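Choosing colours for a north-facing kitchen – help please
Paint and Decorating board

Grovavness
Hello all, long-time reader and finally brave enough to post. We moved into our house in January (built 1990, every wall magnolia when we got the keys) and I would dearly love some colour in the kitchen. The room faces north, so the light is on the cool side even at midday, and I keep changing my mind between a pale grey with something strong beside it and going for a proper warm yellow. Purple has crept onto the list as well, heaven help me!

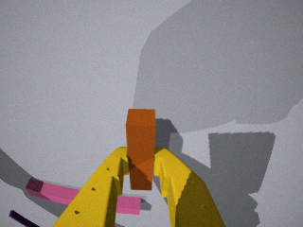
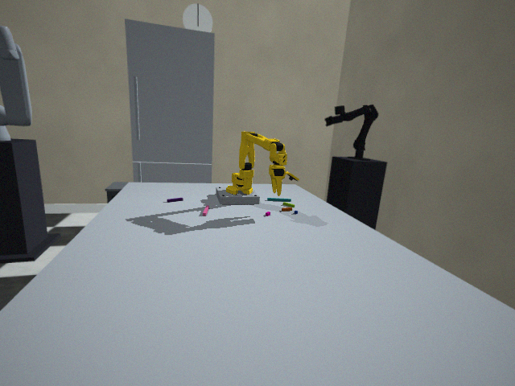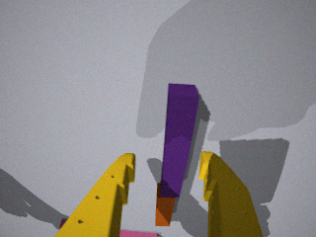
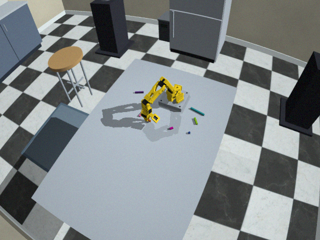

Pale grey with yellow and purple, more or less what I keep coming back to.

Plerkitz wrote that grey in a north-facing room is a mistake she has made herself and lived with for 5 years. It went blue by teatime every winter, she said, and no number of lamps would bring it back. Her advice was to have the yellow on all the walls and forget the grey completely.

Arabzadeh
I'm going to disagree with Plerkitz, though very fondly as she talked me through my whole hallway. Grey is fine if you pick one with a bit of brown in it. Ours is in a north-facing dining room and everybody who comes round says how cosy it is. Yellow on four walls can turn a bit green on a dull day, so do paint a big piece of lining paper first and move it about the room for a week or so.

Plerkitz
Mine never went green! But yes to the lining paper, I'll give you that one.

Tellix
What are your units and worktop like, Grovavness? I'd start there, as you're stuck with those. I spent £40 on sample pots before it dawned on me that the floor tiles were the trouble and the walls had been perfectly all right.

Grovavness
Oh, you are all kind. Cream units, a bit tired, and an oak worktop that I love and won't part with. I've bought 2 sample pots, the yellow and a warm grey, and my other half has asked very nicely that the purple stay on a blind or some cushions.

Arabzadeh
Purple blind with oak would be lovely. Put the yellow on the wall opposite the window and see how it looks at breakfast.

Plerkitz
And again at teatime, please, before you buy the big tin.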